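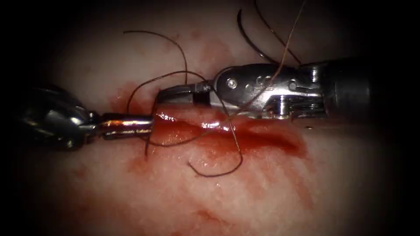

Mingxuan Hou reckons the whole trouble with closing these long straight cuts is the bite spacing, and that if we'd only keep to an even gap the edges would look after themselves. I've heard that before. He may be right about the gap. I don't believe it does the rest.

2020-08-14, bench notes, suturing practice, Brosilville

Tissue from Garncombe again, the pale sort. Same supplier as last time and the same complaint from me: it has a fibrous skin that takes a needle more kindly than anything I'd expect to meet elsewhere. People do a tidy row on this and come away thinking they can sew. I'd like one session on something that tears.

Thread is the dark brown. Qiuyue Lu prefers it because you can find it again against red. Fair enough on a clean field. Once there's blood lying in the cut it gets harder to tell a strand from a dark edge, and I've twice reached for the wrong one. I asked for a blue to compare and was told the Guten order is closed until November. So brown it is.

Things I wrote on the back of the tray sheet, copied here before it goes in the bin:

- tail left too long at the start, ends up in loops over the field and catches on everything
- pull through along the line of the cut, not up. Up lifts the near edge
- don't grip the thread near where the knot will sit (Kang handout says this too, page 7, though it gives no reason and the drawing is wrong)
- swab before judging the gap. A cut full of blood looks wider or narrower depending on what you were hoping for

The log has us at 101 practice closures. Of those, 64 are marked "good". I went back through the sheets and there is no written standard for "good" before number 52, so I wouldn't lean on the early ones. Several are in my own handwriting and I can't say what I meant by it. Qiuyue thinks we should keep the total and put a note beside it. I think we should draw a line under 52 and start again. Not settled.

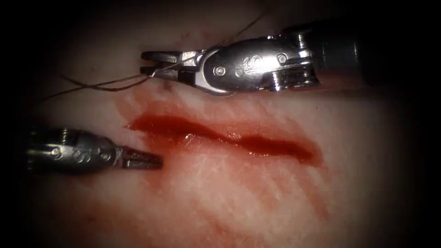 Does a tighter first throw stop the edges drifting apart while you make the second?

It helps for a moment, then the thread relaxes and you are back where you started unless the tension is kept on the tail throughout.

We've argued over the double first throw for weeks. It holds better, I'll give it that, but it also hides a poor bite. You get a flat knot sitting on top of two edges that don't meet underneath, and from above it passes. Mingxuan says I'm looking for faults. I'd rather cut a few open along the side and see. If the deep part is closed on most of them I'll drop the subject.

Next time:

- mark the bite points on half the pads, leave the other half plain, same person sews both
- somebody else scores them, without knowing which is which
- write down what "good" means first
- shorter tails!!
- ask Garncombe for a tougher pad, or a price for one

Tray sheet binned. Spacing ruler is missing from the drawer again.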